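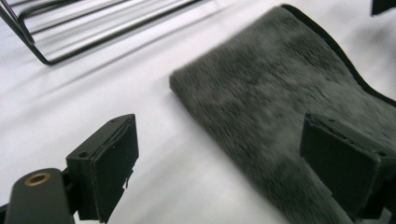 An afternoon at the Stavar open day

I'd been promising myself a trip to Stavar for ages, so when they opened the workshop doors in September I put my name down straight away and dragged my sister along (she came for the cake, and there was plenty of it). It's two floors of an old printworks on the edge of Orusham, up a steep lane, and if you're going next time do wear sensible shoes.

We were put in a group of 7 and handed over to Burgi Prantl, who runs the gripper side of things and talks at tremendous speed. She started us at the cloth table, and I could happily have stayed there all day! The job is picking up soft stuff. On the white surface they had a long strip of grey plush, very short and dense in the pile, with a thin black edging, and a black wire rack standing near it. You hold the gripper tool in your hand and bring its two black fingers in on either side of whatever you want to pick up. The fingers have padding on the inside faces so they can get hold of things without a hard edge, and the padding takes a fair old beating. One of them had a wee frayed bit hanging down from it.

What surprised me was that people do the work first. Burgi's team spend their days picking things up with the hand tool, over and over, and the recordings are what the robot learns from. They call the project Eko. There were 2,538 recordings in it on the day we went, 251 of them with fabric, and Burgi would like a great many more of those. Boxes are easy, she told us. "A box stays the shape you left it. Cloth has its own ideas."

Then we all got a turn. I'm sorry to report that I was hopeless. You want to go straight in and grab, and I did, and got a pinch of fluff and a round of applause. Burgi had me start again with the fingers wide apart, come down slowly, and only close them once I was properly over the edge of the strip. Much better, though my wrist was complaining after roughly 2 minutes. My sister managed it first go and has mentioned it several times on the phone.

Upstairs was the arm itself, which they've nicknamed Sandoval, folding tea towels behind a low barrier. It's slower than I'd imagined. It dropped one, thought about it for a bit, and went back for it, and the whole room went "ooh" as if it were a toddler on the stairs. A man beside me asked whether it could do fitted sheets and Burgi just laughed and said to ask her next year.

They're hoping to run another afternoon in the spring, and places will go up on the noticeboard by the library desk. Entry was free, the tea was strong, and children were welcome at the cloth table as long as a grown-up stayed with them. I've already put my name down again, and I've been practising with the salad tongs.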